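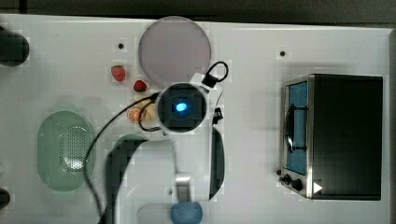
So I have become a person with opinions about toy fruit. I didn't see it coming either! My niece is three and a half, she comes over most Sundays, and for ages the only toys in my apartment were a deck of cards and whatever I could find in the kitchen drawers. Then my sister moved and handed me two grocery bags of play kitchen stuff she had no room for, and I've been adding to it ever since (slowly, then not so slowly).

The strawberries are the favorites. They go in everything. Strawberry soup, strawberry sandwich, a strawberry under my pillow that I found with my ear at one in the morning. I've lost one so far, and I'm fairly sure it went down the back of the radiator. The orange slice is my own favorite because you can see the little segments, and I think whoever made it cared a bit. Half the play food I've bought is just a blob in the correct color and you have to take the package's word for it.

My big discovery is that kids don't need much food at all. They need things to put the food in. When the bags first arrived I went looking for more fruit, more vegetables, a tiny roast chicken, all that. She didn't care. She wanted the colander. It's a sage green oval one with the small holes in the middle, and it has been a boat, a hat, a bed for a sock, and very occasionally a colander. She washes the fruit in it, with no water, for a really long time. Then everything goes onto the lavender plate, and then she looks at it and puts it all back in the colander and washes it again. I've sat through this cycle on mornings when I hadn't had coffee yet and I can tell you the fruit was very clean.

About that plate. I went back and forth on it for a silly amount of time because I had my eye on a kids' set from Lokmont, with the divided sections, and it looked so cute online. But sections turned out to be a source of stress when we tried some at my sister's place. The orange had to be in THE orange spot, and if a strawberry rolled over the line we had tears. A plain round plate has no rules. You can pile everything in the center or put one strawberry next to it on the table and call that a restaurant. The pale lavender is pretty too, and red fruit looks so good near it that I've started using it for my own toast.

The table was the other thing. We used to play on the rug, which was fine until I had to get up again, and small food disappears into a rug like you wouldn't believe. Now we use the white table. I was worried about it showing every mark (it does) but you can also spot every last bit of fruit on it when it's time to clean up, and that has saved me so much crawling around. Crayon comes off with a damp cloth and a little baking soda. Marker I'm still working on. If anybody has a trick for purple marker, please, the comments are open.

Storage! I had a whole plan here. I bought a wire cart from Boder with three tiers, one for food, one for dishes, one for "tools," and I labeled them and everything. She can't read. I don't know what I was thinking. It lasted two visits and now the cart holds my houseplants and is doing great in its new job. What works is that all the food lives in one bin and all the dishes live in another, and the colander goes on top because it's always the first thing she wants. Cleanup takes as long as one song, if I pick a long song.

A few people have asked where I get the extra pieces. Mostly secondhand. There's a rummage sale over in Pristbridge every May where people unload toys by the bag, and if you go after lunch they're practically throwing them at you. My neighbor Kimutai Mussa went last year and came back with a sack that he says had 100 pieces in it. He has twins, so he needs two of everything and has given up on matching. We swapped a few things over the fence. I gave up a pizza with one slice missing and I miss it more than I expected to.

I wash everything that comes in secondhand, in a sink of warm water with dish soap, and leave it on a towel overnight. Hollow pieces with a seam I squeeze first, and if any water comes out they go straight in the trash. I learned that from a banana and I'd prefer not to talk about it.

Next on my list is a little pitcher, as she's been pouring pretend juice out of my measuring cup and I keep needing it back for pancakes. I'd like something with a handle she can get her whole hand around. My sister says to wait until the birthday. The birthday is months away and I saw one in the window at Baloch this morning, so we'll see how long I hold out.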